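Refitting the sleeve and pads on the left hand 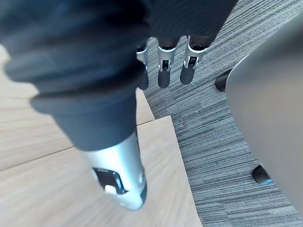
Bench Notes, No. 12

The left hand came back from Caltutus at the beginning of the month with a new thumb actuator and a one-page report. What follows is how I put it back into service. It is mostly for my own use the next time, and for the two other people I know of who run the same hand on the same arm.

The arm is the older of our pair at Jirnivcombe. The hand has a thumb and fingers in silver metal housings, with dark pads at the tips, and it wears a dark grey fabric sleeve that comes down over the wrist and most of the palm. The sleeve is the part that takes the time. Everything under it is bolted, keyed or plugged, and will only go together one way.

Mounting

The wrist flange takes the hand directly. Wipe both faces with a dry cloth. There is a locating pin, and it should enter without force. If it needs force, the connector behind it is out of line and will bend before the pin gives. I do the screws up by hand in a cross pattern, then go round again with the torque driver at the setting on the flange label. No thread lock. I used it once and regretted it when the hand next had to come off.

The cable goes in before the screws are tight. Leave a loop large enough to get a thumb through. With the wrist at full roll the loop should still be slack. I check this at both ends of travel with the drives off, turning the wrist by hand.

The sleeve

We are on the third sleeve. The first was the one supplied, which was a thin knit and wore through at the knuckles. The second was a heavier knit I had made up in Rummont, and it was too tight: the thumb reached its closed position in the controller but was pushing against cloth for the last part of the stroke. Motor current on the thumb was up even with nothing in the grip. It took me an embarrassingly long time to connect the two, as I was looking for a fault in the gearing.

The present one is cut loose on purpose. It bunches into thick folds over the back of the hand and looks untidy, and I have stopped caring. What matters is the cuff end by the thumb. It has to finish just above the thumb base and taper there, so that no fabric can reach the joint. I put two stitches through the hem to hold the taper. Elastic would be quicker but it creeps.

To fit it, open the hand fully and power down. Roll the sleeve up like a sock, pass the fingers through, then unroll it towards the wrist. Do not pull on the fingers. Once it is on, pinch the cloth at each knuckle and confirm that it moves freely. Then jog each joint singly at low speed through its whole range and watch the edge of the cloth as the joint closes. If the edge is drawn in at all, stop and move the sleeve back up.

There is a rectangular opening in the side of the thumb housing. I keep the fabric clear of it. Lint collects in there, and a soft brush gets it out. I don't use compressed air, which pushes the lint further in.

Pads

The fingertip pads are consumables. Ours last over 2,000 grips before the surface goes shiny, and after that the hand starts to let go of smooth parts on the way up. I log the count and change all the pads together. Changing one at a time gives a grip that pulls to one side, and the correction for it in software is worse than the fault.

The old pad comes off with a plastic spatula. Clean off what remains of the adhesive, let the surface dry, and press the new pad on from the middle outwards. I leave it 10 hours before putting any load on it. The adhesive data sheet allows less than that, but I lost a pad last July by believing it.

Zeroing

New thumb, new zero. The stored offset belongs to the old actuator and has to be cleared first, otherwise the homing routine adds the new value to it. The symptom is a thumb that homes well enough and then stops short of the fingers. Clear, power cycle, home, save, power cycle again, home again. The two homed positions should agree. Mine did at the second attempt. At the first I had forgotten to save.

After that I run the thumb against each finger in turn with a strip of paper in between. The paper should be held at the commanded contact position and come free one step before it. The fingers were all as I left them.

Reach check

The last job is a slow reach down towards the floor with the hand open. It is the pose with the wrist most extended, so any cable trouble shows up there, and so does any sag in the sleeve. I run it down, stop short of the lowest point, and look at the cuff from the wrist side. Go by what the fabric does while the hand is moving. A sleeve that sits well at rest can still swing forward when the arm decelerates.

Settings as left on 19 May 2023:

Hand: left, thumb actuator replaced
Sleeve: third, loose cut, hem stitched at thumb
Pads: new, all positions
Offset: cleared and saved
Controller: Trương build, unchanged
Speed limit: reduced until the pads have bedded in

Outstanding: the strain relief at the elbow is cracked on the outer side and wants replacing. The part is on order. Until it arrives the cable is held with tape, which I check whenever I switch the arm on.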